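Filling the lower bowl: how Omwood sells its winter tickets
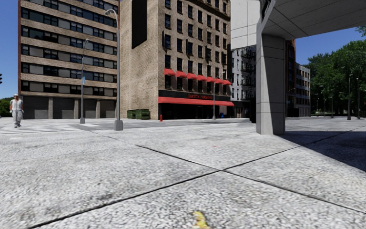
Pavement and a pedestrian crossing, with a multi-storey building behind.

Finbarr Ní Bhriain has run ticketing at Omwood for 2 seasons, and in that time the ice hockey club has changed its pricing, its seating plan and the software behind both. Katsuhiko Katayama, who looks after arena operations, has had to make the changes work on match nights. We spoke to them together, at a table in the club offices, for a little over an hour.

The rink holds 2,818 for hockey. Under the old plan the seats were sold in three price bands, drawn by distance from centre ice. Ní Bhriain says the bands were easy to explain and badly matched to demand.

"The corners were priced the same as the blue line seats," he says. "People bought the blue line and left the corners. We would record a decent gate and still have two empty blocks facing the television position."

The present plan uses five bands. Corner blocks in the lower bowl were moved down one band, and the upper rows behind the home bench were moved up. Season ticket holders kept their seats at the previous rate for one year, then moved to the new one. Ní Bhriain puts renewals under the new rate slightly below the year before, with single-match sales making up the difference.

"A renewal is worth more than a single sale of the same value," he says. "You have the money in the summer and you know the seat is taken. So I would not call it a straight swap."

The software came from Keltero and replaced a system that held season tickets and single tickets in separate files. Seats returned by season ticket holders had to be moved across by hand, and anything returned on the afternoon of a match was normally lost. The new system releases a returned seat to general sale at once. The holder gets a credit if it sells.

In the first season 139 seats came back in the busiest week, spread over a home double. Most were resold. Katayama's interest was in what happened at the doors.

"Returns and resales mean two people can turn up for one seat," he says. "The old barcode has to be dead before the new one is issued. If the scanners are working from a list they downloaded at five o'clock, it isn't dead as far as the scanner knows."

The handheld scanners now refresh every 60 seconds. They still hold a local copy for when the network drops, and Katayama has kept a printed list at the main entrance as well. He has used it once, during a fault before the cup match with Shemweta. Entry was slower and the face-off was not delayed.

Attendance itself is a point on which the two men differ a little. The league asks for tickets issued. Katayama prefers tickets scanned, which is what his stewarding and catering numbers are built on.

"On a wet night in January the gap between the two is large enough to matter," he says. "I have stewards standing in blocks with very few people in them."

Ní Bhriain accepts the point but says issued tickets are the only figure that can be compared with earlier seasons — scan data from before the new system was not kept. The club now records both and publishes the first.

Neither expects the attendance record to go this year. It was set against Trokano on a final night with the division title open, and the fixture list gives them nothing similar. Ní Bhriain is more concerned with the midweek games, where the upper rows remain hard to sell at any price he has tried.

"I could give them away," he says. "Then the person who paid in the next row finds out, and I have that conversation all season."

A group rate for junior clubs is being tried in two of the upper blocks. Coaches book through one account and can change names up to the morning of the match. Katayama has asked that the groups use the side entrance, where the queue is shorter and there is room for kit bags.

Prices for the next block of home matches are fixed until 01/08/2020, when the club reviews the bands again. Ní Bhriain expects to leave the lower bowl alone.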